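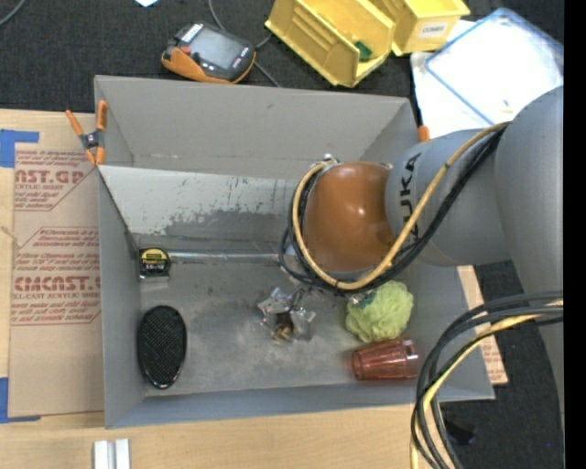

7장. 그리퍼가 상자 바닥에서 멈췄을 때

읽는 시간 2분

이 장은 제가 제일 쓰기 싫었던 장이에요. 제가 직접 낸 사고 때문에 생긴 장이거든요. 상자 안 물건 집기를 900번 넘게 별일 없이 돌리고 나서 슬슬 방심하던 때였는데, 납작한 물건을 집으러 내려간 그리퍼가 바닥을 그대로 눌러 버렸습니다. 팔은 멈췄고 화면에는 우리 셀 프로그램이 띄우는 201번 메시지가 떴고요. 거기까지는 괜찮았는데, 제가 급한 마음에 메시지를 지우고 다시 시작을 눌렀어요. 그랬더니 아까 그 목표점으로 한 번 더 내려가더라고요. 손가락 하나가 휘었고, 그날 오후는 Yesenia Cárdenas 씨한테 부품 선반 위치를 물어보면서 다 보냈습니다.

그러니까 201번이 뜨면 아래 순서대로 해 주세요. 급해도요!

주의: 멈춘 팔은 꺼진 팔이 아닙니다. 메시지가 떠 있는 동안에도 상자 안에 손을 넣지 마세요. 스펀지 하나 꺼내려는 것뿐이라도 안 됩니다.

7.1 멈춘 직후

1. 재시작 버튼에서 손을 떼세요. 메시지도 아직 지우지 않습니다.
2. 비상정지를 누르고, 옆 사람에게 "정지 걸었어요"라고 소리 내서 말합니다. 어색하죠? 저도 처음엔 그랬는데 금방 익숙해져요.
3. 셀 바깥에서 그리퍼 끝을 봅니다. 바닥에 닿아 있는지, 살짝 떠 있는지, 물건을 물고 있는지 기록지에 적으세요. 잘 모르겠으면 "모름"이라고 쓰면 됩니다.
4. 손목 관절 쪽 케이블을 봅니다. 검정과 노랑 케이블이 관절을 감고 돌아가는데, 이 고리가 상자 벽이나 모서리에 걸려 있으면 7.3으로 바로 가세요.
5. 로그를 저장합니다. 파일 이름 앞에 201을 붙여 두면 나중에 찾기 편해요.

참고: 로그 저장을 빼먹고 전원부터 내리면 마지막 목표점이 날아갑니다. Faustino Escobedo 씨가 원인을 같이 봐 주려고 왔다가 볼 게 없어서 그냥 돌아간 적이 있어요. (네, 그것도 제 차례였습니다.)

7.2 팔 빼내기

1. 자동 모드를 수동 저속으로 바꿉니다. 열쇠는 조작하는 사람이 가지고 있으세요.
2. 비상정지를 풀기 전에 상자 주변에 사람이 없는지 한 번 더 확인합니다. 바닥에 늘어진 선에 발이 걸리지 않게 조심하시고요.
3. 먼저 위쪽으로만 움직입니다. 옆으로 빼고 싶은 마음이 들겠지만 참으세요. 상자 벽이 비스듬해서, 덜 올라온 상태로 옆으로 가면 그리퍼가 벽을 긁거나 상자를 통째로 밀어 버립니다.
4. 그리퍼가 상자 테두리보다 확실히 높아지면 그때 대기 위치로 보냅니다. 테두리에 물려 둔 주황색 스프링 집게 높이까지 생각하셔야 해요. 저는 집게를 깜빡하고 상자 높이만 재다가 한 번 걸었습니다.
5. 물건을 물고 있으면 대기 위치에 도착한 다음에 놓게 하세요. 올라오는 중간에 손가락을 열지 마세요.

주의: 위로 움직이는데도 저항이 느껴지거나 같은 메시지가 또 나오면 거기서 끝입니다. 속도를 올려서 해결하려고 하지 말고 담당자를 부르세요. 우리 쪽 담당은 Ohemaa Dankwa 씨예요.

7.3 케이블이 걸렸을 때

1. 조그 버튼에는 손대지 말고, 비상정지를 유지한 채 주전원을 내리고 잠금 꼬리표를 답니다.
2. 둘이서 작업합니다. 한 사람은 보고 있고 한 사람만 손을 넣습니다.
3. 팔은 밀지 말고 상자를 움직이세요. 집게를 풀고 벽을 조금 벌리면 대부분 고리가 빠져나옵니다. 손은 팔 아래쪽에 두지 마시고요.
4. 피복이 눌렸거나 까졌으면 그날은 가동하지 않습니다. "테이프로 감아 두면 되지 않을까요" 하는 질문을 정말 많이 받는데, 안 돼요.

7.4 다시 돌리기 전에

팔을 무사히 뺐다고 바로 자동으로 돌리지 마세요. 제가 휜 손가락을 늦게 발견한 게 딱 이 단계를 건너뛰어서였거든요.

1. 그리퍼 손가락을 닫아서 끝이 나란히 맞는지 봅니다.
2. 상자가 작업대 표시에 맞게 놓였는지 확인합니다. 충돌하면 상자가 조금씩 돌아가 있는 일이 흔해요.
3. 바닥 높이를 줄자로 다시 재고 설정값과 비교합니다. 바닥판이 들떠 있으면 여기서 들통납니다.
4. 하강 한계를 확인합니다. 납작한 물건 때문에 누가 낮춰 놓고 안 돌려놓은 경우가 있으니 변경 기록도 같이 보세요.
5. 상자를 비우고 저속으로 2회 돌립니다. 이상이 없으면 말랑한 물건부터 하나씩 넣어 보세요. 납작하고 단단한 건 맨 나중입니다.

참고: 누운 컵은 옆면을 집으려다 굴러가는 일이 잦아요. 굴러간 컵을 쫓아 목표점이 벽 쪽으로 붙으면 충돌 가능성이 커지니, 시험할 때는 컵을 벽에서 떨어뜨려 놓으세요.

기록지는 작성한 사람 이름까지 써서 Camacho 폴더에 넣어 주세요. 하강 한계 자동 점검 기능은 9월에 넣을 계획이고, 그전까지는 손으로 확인합니다.

마지막 수정: 2024년 6월 26일

관련 항목
6장. 상자 설치와 바닥 높이 맞추기
8장. 그리퍼 손가락 교체
Trodano 셀 일일 점검표
메시지 번호 모음

문의: Altelberg 자동화 작업실 | © Altelberg | 맨 위로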